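26 November 2024

Sourdough crackers, batch notes (Rollilgate starter)

Finally a good one! I've been chasing a cracker that snaps all the way to the middle and still tastes like the starter it came from, and today's tray got closer than anything since the summer. Writing this down while I still remember what I did, because my notes on the last good batch say "more or less as before, a bit longer" and that has been no use to anybody.

Starter was the Rollilgate one, straight from the fridge, unfed for 4 days. It smelled sharp, a little like green apples, with a thin gray layer on top that I stirred back in. I used to pour that off. Leaving it in gives a sourer dough and I like it, though Lindqvist (the rye one, on the lower shelf) gets too aggressive if you treat it the same way. Must try a half and half of the two sometime.

Flour was the Hultness whole wheat, a new bag, coarser than the old one. It drank up more than I expected and the dough felt stiff as a boot for the first few minutes. I nearly added water and then made myself wait. Good thing too, as after the rest it had relaxed into something lovely and smooth that rolled out with hardly any spring. Olive oil instead of butter this time. Salt in the dough and flaky salt on top, rosemary chopped very fine. The last lot had whole needles in it and it was like eating a Christmas tree.
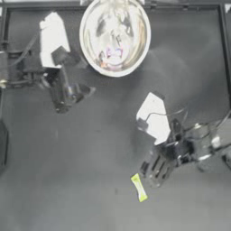 Poonam Mathur wondered whether the long rest was doing as much as I think it is, and said she gets the same snap from dough rolled straight away, so long as it goes thin enough and the oven door stays shut. She also thinks I'm still under-docking, and that the big blisters on the corner pieces come from that and have nothing to do with the flour.

Fair on the docking! I went back to the second tray with a fork and really peppered it, rows close together, and the blisters all but vanished. What was left was a scatter of little bubbles that browned nicely and look terrific. On the resting I'm not convinced yet. My rolled-straight-away sheets always shrink back and end up thick in the center, but she has stronger arms and a heavier pin, so that may be the whole difference. Worth doing side by side, same dough, half rested and half not.

Rolling: between two sheets of parchment, top sheet peeled off at the end. Went for thin enough to see the pattern of the counter through it, or at least to imagine I could. Scored with the pizza wheel before baking. Squares this time, and I'm happy with squares. Diamonds look fancier but the offcuts are a nuisance and they burn.

Oven: the Lurnach, set to 185 C, fan off, middle rack. The back left is still hotter than everywhere else. Turned the tray halfway and then pulled the edge pieces early and let the middle ones carry on. This was the big improvement, I'm sure of it. Before, I was taking everything out when the edges looked right and then wondering why the centers went bendy by evening. Then oven off, everything back in on the bare rack with the door propped open with a spoon until it had cooled. They come out with that dry, clean, almost glassy crack. So satisfying. I kept breaking them just to hear it.

Taste: sour first, then toasty, rosemary late. Slightly too much salt on top for eating plain, exactly right with cheese. The ones from the hot corner have a nearly nutty bitterness that I love and that others may not.

Storage test: 3 jars, one with the lid clamped, one with the lid resting on top, one lined with paper towel. Check tomorrow and again at the weekend. Last time the paper towel made no difference that I could taste, but that was a softer batch to begin with.

For next time
Rested vs. unrested, same dough, same tray.
Fork the whole sheet, corners included.
Less flaky salt, and press it in with the pin so it doesn't all end up in the bottom of the jar.
Try caraway with the Lindqvist starter.
Feed Rollilgate tonight, it's down to the last spoonful.

If the storage test holds up I want to do a double batch for the December table, half rosemary and half caraway. Need more parchment before then.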